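Anime fans in Fulthorpe will get their first subtitled feature on a proper screen this April, provided they can all agree to want the same seats. The McIver, a two-screen movie house better known for war pictures and a very loyal matinee crowd, has booked *The Lantern Ferry* for 8 showings, with 100 tickets available for each. 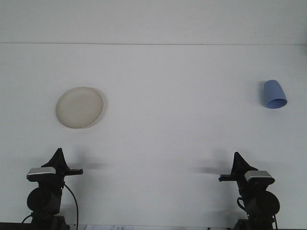

The film comes by way of Tranico, a small distributor that has spent the past year talking independent theaters into taking a chance on animation for grown-ups. Its story is slight: a widowed ferry pilot inherits a teahouse, never gets any customers, and keeps laying the table anyway. Much of the opening reel is as bare as a cream plate on a white tabletop, and audiences raised on exploding robots may want to bring a little patience along with their popcorn. Things pick up once the ghost arrives and complains about the service.

"It's a quiet one," said Simin Ebrahimi, who books films for the McIver. "I told the projectionist that if he couldn't hear anything for four minutes, he should leave the sound alone."

The booking follows a petition started by local fan Jarrah Tipoki, which gathered 1,913 signatures. Fulthorpe's high school anime club would like it known that it signed only once each. Tipoki had asked for a full festival, with guests and a costume parade. He got one film and a discount on nachos — and says he is delighted with both.

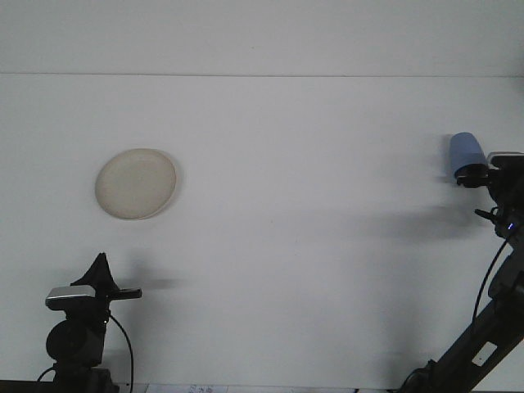 **FULTHORPE, April** — Tickets go on sale at noon at the McIver box office, which still takes cash and still prefers it. Both the subtitled and dubbed versions will be shown, on separate nights, after early talks about alternating them reel by reel were mercifully dropped. The dub stars Lachlan Lindsay as the pilot and Sorcha Drummond as the ghost, who gets all the good lines. 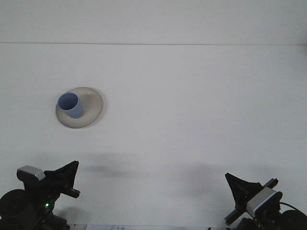

Director Ruaridh Nisbet made the film at Bullell, the studio behind a string of cheerful shorts about a train-riding badger, and has promised there are no badgers in this one. He is fond of small tableware, though. A light-blue cup on a pale plate would pass for a major plot development by his standards, and one teahouse conversation runs to 11 minutes without anybody taking a sip. Tranico has already asked the McIver about a second run in the fall. Ebrahimi says she'll see how the nachos do.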